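Skandier puts out planning software for two-arm kitting, asks buyers to take its word on the hard part

18/02/2023

Skandier has released Floker, a planning package that lets two robot arms share one bench and fill a tray with parts between them. The company says a new kit can be set up in 15 minutes by someone who has never written a line of robot code. We have heard that kind of promise before, and the setup time usually starts after someone else has fixed the cameras, measured the table and tuned the grippers.

The test kit is a modest one: small motors, round circuit boards and a few wire harnesses, moved from yellow bins to a steel tray lined with paper. Floker decides which arm goes for which part and keeps the two from reaching into the same space.

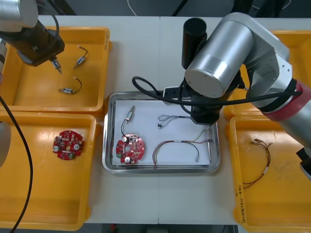 Skandier claims the planner cut waiting time between the arms by 21 percent against its own older release, Sirko. That sounds fine until you ask how good Sirko was. The older package locked the whole middle of the table whenever either arm was over it, so one arm spent a lot of its day parked. Beating that is no great feat, and the company gave no figures against anyone else's planner.

The other number in the release is 2712 picks, all logged on the same bench with the same bins. Skandier does not say how many of those picks needed a second try, or how many ended with a person stepping in. Both counts should be easy to pull from the log files. We asked for them and were told a fuller report would come in May.
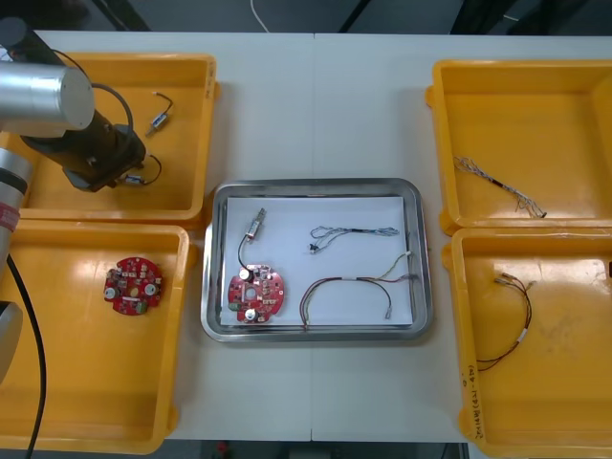
Perception is where we have the most doubts. Floker finds parts with a vision module licensed from Fovasen, which was built for boxes and other stiff objects. A board lying flat is a fair target for it. Loose wire is another matter: the harnesses on this bench curve and loop, the one in the upper-right bin fans out at its end, and even the little motors trail thin black wire that could confuse a grasp. The release notes list "flexible parts" as supported and leave it there. They do not say what the software does when two wires cross, or whether it checks the grip before it lifts.

There are some good things in the package. Plans can be replayed step by step, and the log now shows why a grasp was turned down, something Sirko users had been asking for. Licenses cover up to 42 stored kits per bench. Skandier has not published a price.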